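Chapter 10
Does a Tidy Workplace Make Better Work?

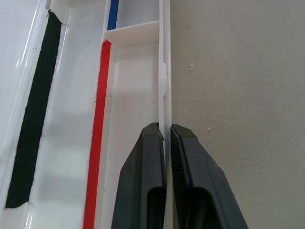

Barrett Gallagher has argued for years that it does, and that anyone who doubts it has never had to find a missing part at the end of a long shift. His claim is repeated in most handbooks on shop management. We should ask what it rests on.

We use cookies to improve your reading experience. Accept | Manage settings

Much of it rests on one survey. In January, 454 employees at Esteo were asked whether they kept their benches in order and whether they thought their work was good. People who said yes to the first question tended to say yes to the second. That tells us how they see themselves. It says very little about the work, which was never checked.

A smaller study at Olska did check. Bilal Masri compared error records from 16 teams before and after a cleanup program. Errors fell in the first month and then crept back, though the benches stayed clear. Supporters quote the first month.

This chapter looks at how such claims get made, starting with the problem of asking people to grade themselves. Section 10.2 returns to the Olska records and to what the teams were told before the program began.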